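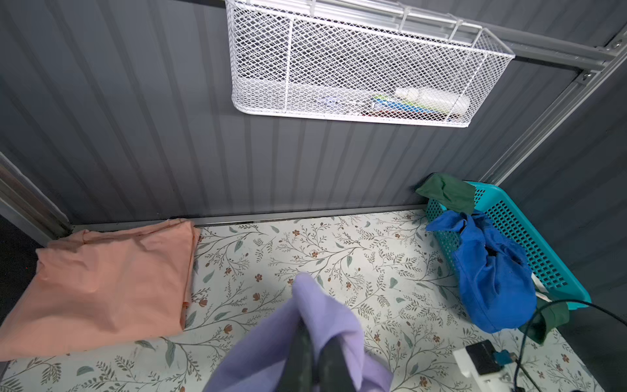
Clikoritz folding cell: progress report, second period
Prepared for: Irja Turunen, Saarinen workshop fund
Prepared by: Veikko Suominen
Period ending: December

1. Status

The cell is assembled and running in the back bay of the shared workshop. Mechanical work is finished except for the cable routing listed in section 5. Software is behind plan. Spending is within the grant, with one purchase moved to the next period.

The target set at the start of the grant has not changed: take mixed garments from a basket, lay each one out, fold it and place it on a stack without a person reaching into the cell. Picking and laying out are done under program control. Folding still needs a person to confirm each step on the screen.

2. Mechanical

Both arms now ride on one linear rail along the front of the table. The earlier plan put them on separate stands, and the distance between them changed every time someone leaned on the bench. With a common rail, the offset between the two bases is measured once and stays put. Recalibration after a restart takes 4 minutes.

The frame is aluminum extrusion with corrugated panels on the back and sides. The panels replaced bare board, which flexed. The first set was cut short by the supplier and had to be reordered, at no cost to the fund but with a delay to the schedule.

A white mesh basket hangs from the back rail for small supplies. A second wire basket is cable-tied to the left side. It will get proper brackets when the side rail is next taken off. There is no other reason to disturb that rail at present.

The table covering has a printed leaf and flower pattern. A plain covering was used in the first period and gave the camera very little to work with when estimating the table plane. Results with the print are better. The drawback is that pale garments are harder to separate from the background, and the segmentation settings had to be changed to suit.

3. Garment handling

The working set is T-shirts and similar soft items in strong colors, fed from a plastic basket in the back right corner. The back left corner is kept for folded pieces. Stacks built closer to the center were knocked by the left arm on its return path.

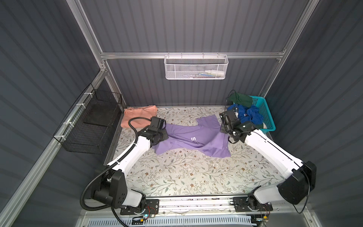

The left arm does most of the pinching and flattening, and the right arm handles the basket side. This split was chosen for reach. Swapping the roles was tried and dropped after the right arm ran out of travel near the back left corner.

Two faults account for most of the stops in the log. The first is a double pick, where the gripper closes on two layers from different garments. Slowing the approach and lifting in two stages has reduced it. The second is a twisted shirt after release, with the body at an angle to the sleeves. The layout routine can correct a small twist. For a large one it drops the garment and starts again, and this is slow.

The last test block of the period was 50 picks from the basket. Two ended in a stop that needed a person. Folding was not scored in that block and will be reported separately once the confirm step is removed.

4. Software

The motion code was moved from Stuser to Cukari early in the period. The move cost more time than planned. Stuser handled each arm as a separate job, and the timing between them drifted over a long run. Under Cukari both arms share one clock. The old code is archived on the workshop server and will not be maintained.

5. Open items

Cable routing. The conduit on the left arm loops wide of the shoulder and needs a guide. The thin cable to the right gripper needs a clip at the wrist.

Controller boards. The small boards by the mounting plates sit in the open and need covers. Lint collects along the rail, so the covers should go on before any long run.

Rail cleaning. To be added to the weekly checklist, with a brush kept at the bench.

Side basket brackets. Low priority.

6. Budget

The spare gripper fingers have been moved to the next period, as the current pair shows little wear. The cable guide and clips come to 99 and fit within the existing hardware line. No additional funds are requested.

7. Next period

Remove the confirm step for T-shirts, then repeat the test block with folding scored. Towels will be added after that if the results hold. Access to the bay is agreed with the workshop through the end of the grant.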